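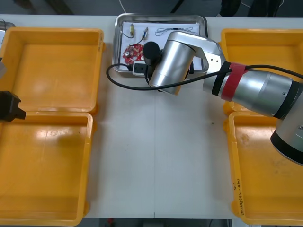 Yellow bins, white table. All four bins empty.

# Dojo floor & equipment check, Trisoria hall, April

Done before the kids' class, finished 4:40 pm. Mark OK / FIX / STOP. Anything marked STOP stays off the floor until signed off by whoever opens next.

## 1. Mats

- [x] Main area, all rows laid, no gaps wider than a coin. **OK**
- [ ] Back row by the heavy bag. **FIX.** Two corners lifting. Pushed down, popped up again in ten minutes. Tape is not a fix, we said this last time too.
- [x] Count against the sheet. **OK.** Sheet says 76, 74 down. The other two are the torn ones in the store room, so that adds up. Please change the sheet.
- [ ] Surface clean. **FIX.** Mopped front half only, ran out of the Harries cleaner. Rest done with plain water. Needs doing properly before groundwork.
- [x] Edge strips by the door. **OK**, a bit scuffed.

Comment: torn mats are NOT spares. Somebody laid one for the Saturday-type overflow class and a toe went in the split. Either get rid or write on them.

## 2. Floor and walls around the mats

- [x] Boards clear of splinters along the shoe line. **OK**
- [x] Radiator covers fixed. **OK**, left one rattles, screws tight tho.
- [ ] Mirror wall. **FIX.** Bottom clip loose, third panel. Keep sparring pairs a full mat away till its done. Told Trisoria front desk, they wrote it down.
- [x] Clear space to wall for kata lines. **OK** if benches go back where they belong. They were not where they belong.

## 3. Pads and shields

- [x] Focus mitts. **OK.** Stitching good on all. Straps stiff.
- [ ] Kick shields. **FIX.** Big Roltwood one, handle stitching going on the inside. Fine for front kicks from the small ones, no adults on it.
- [x] Chest protectors, child sizes. **OK**
- [ ] Chest protectors, adult. **FIX.** One buckle missing. Tied with a belt at the moment, come on.
- [x] Loaner gloves wiped. **OK**, still smell. Leave bag open overnight.

## 4. Heavy bag

- [x] Chain and swivel. **OK**
- [x] Ceiling bracket, no movement when pulled. **OK**
- [ ] Bag cover. **FIX.** Seam starting near the bottom. Bag is stamped up to 100 lb so dont top it up with sand again.

## 5. Breaking boards and stands

- [x] Pine boards stored flat and dry. **OK**
- [ ] Rebreakable boards. **FIX.** The hard one has a chip on the joining edge. Set aside for now.
- [ ] Board stand. **STOP.** Crossbar slips under load. Hold by hand, two holders, thumbs off the face. Not to be used for grading whatever anyone says.
- [x] No blocks or bricks in the hall. **OK**

## 6. Weapons rack (seniors only)

- [x] Rack locked when found. **OK**
- [x] Bo staffs, run a cloth down each, no snags. **OK**, one slightly bowed, usable for solo kata.
- [ ] Nunchaku cords. **STOP** on one pair, cord fraying right at the knot. Locked away separate.
- [x] Sai, tips blunt. **OK**
- [x] Tonfa handles tight. **OK**

Comment: key goes back in the office, not on the hook by the changing room. The kids can reach that hook.

## 7. First aid and emergencies

- [x] Kit on shelf, seal broken but contents in date. **OK**
- [ ] Ice packs. **FIX.** One left. Order a box from Plindden along with the tape, their delivery is free over a certain amount and we always just miss it.
- [x] Emergency contacts folder. **OK**, new starters added at the back. Wants putting in order by surname.
- [x] Fire exit opens from inside, one push. **OK**
- [ ] Fire exit clear outside. **FIX.** Delivery cage parked across it. Moved it, asked the hall to stop.
- [x] Lights. **OK**, one tube flickers over the changing room end.

## 8. Students, before bowing in

- [x] Nails, jewelry, hair ties with metal. Instructor checks the line, not the parents.
- [x] Mouthguards in for any contact, even light.
- [x] Belts tied properly, no trailing ends for partner work.
- [x] Glasses off or sports strap on.
- [x] Ask about injuries quietly, one at a time. Not across the room.

## To do, in order

1. Board stand: repair or replace before the grading.
2. Mirror clip, chase Trisoria.
3. New cord for nunchaku, then re-check knots on all pairs.
4. Back row mats. Price up replacements, there is 3000 in the equipment fund and it was raised for mats so lets spend it on mats.
5. Ice packs, tape, Harries cleaner.
6. Roltwood shield, see if the saddle repair place will restitch.
7. Adult chest protector buckle.
8. Retype the mat sheet.

Items 1 and 3 stay STOP until ticked on this page. Initial next to it, dont just cross it out. Next check same time next month, print a fresh copy, this one has tea on it.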